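# Clothes hanger

A **clothes hanger** (also *coat hanger*) is a device for holding a garment off the floor and out of a pile, ideally in something close to the shape of the body that will wear it. Few household objects have been redesigned so often with so little fuss, and the variety is a delight once you start looking!

## Forms

The shouldered hanger is the one most people picture. It has two sloping arms and a hook, and it does its best work under jackets and shirts. A wide, rounded arm spreads the weight of a heavy coat, while a thin wire one takes up almost no space on a crowded rail.

Clip hangers are made for skirts and pants. They grip a garment at the waistband or the cuffs, usually with a pair of spring clips that slide along a bar (a wonderfully simple idea, and one that handles many sizes with the same part). Pants hung by the cuffs are pulled straight by their own weight. 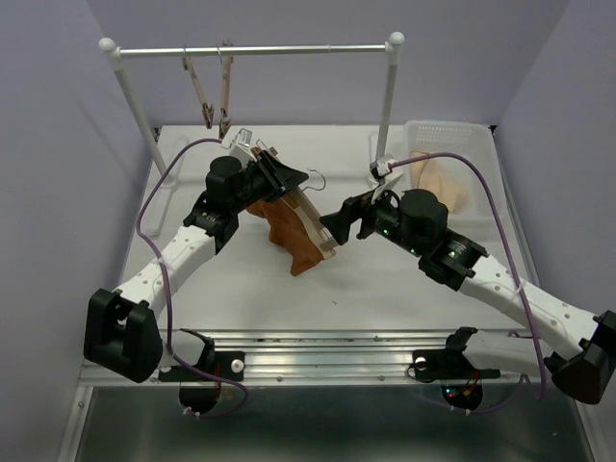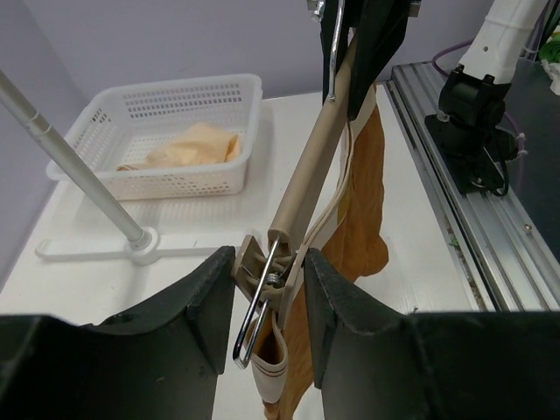

*Adoración Urquijo*

## The clip

A spring clip is a small lever. Squeezing one end opens the jaws at the other, and the spring closes them again when the fingers let go. Strong springs hold heavy wool well but can leave a dent in velvet, so many people fold a scrap of cloth or tissue into the jaws first. Rubber pads do the same job.

## Collecting

Hangers printed with the names of hotels, tailors and dry cleaners have a devoted following. The Indville collection, begun by Puspita Mangundap with a single hanger from the Harahap tailoring shop, now holds 2,000 pieces, and 161 of them are clip hangers. Children's sizes are especially prized, as are folding travel models that fit in a coat pocket.

## See also

- Clothespin
- Garment rack
- Valet stand
- Wardrobe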